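> Does anyone know whether the Minurholm inquiry will look at the Bemix contracts as well, or only the Hviid ones? The terms of reference run to 24 pages and I'm none the wiser.

Good question, and thanks for wading through them! As I read it, Bemix is in, but only for work signed off after April, and that leaves out the harbour dredging (the very job most of us have been grumbling over for years).

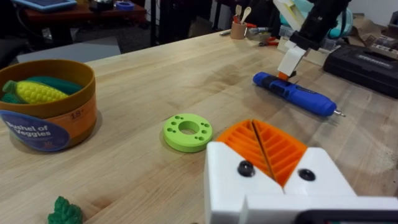

I rang the inquiry office this morning and had a lovely long chat with the woman on the desk, who told me they've had 914 submissions so far and are still taking more for another 11 days. She couldn't say if the earlier Bemix invoices would be let in, but she did suggest we put it in writing, so I've made a start on a letter and would be glad of any colour you can add from the old council minutes.

Send me your bits by 5 pm tomorrow if you can manage it, and I'll post the draft to the list after tea.

Cheers,
Mason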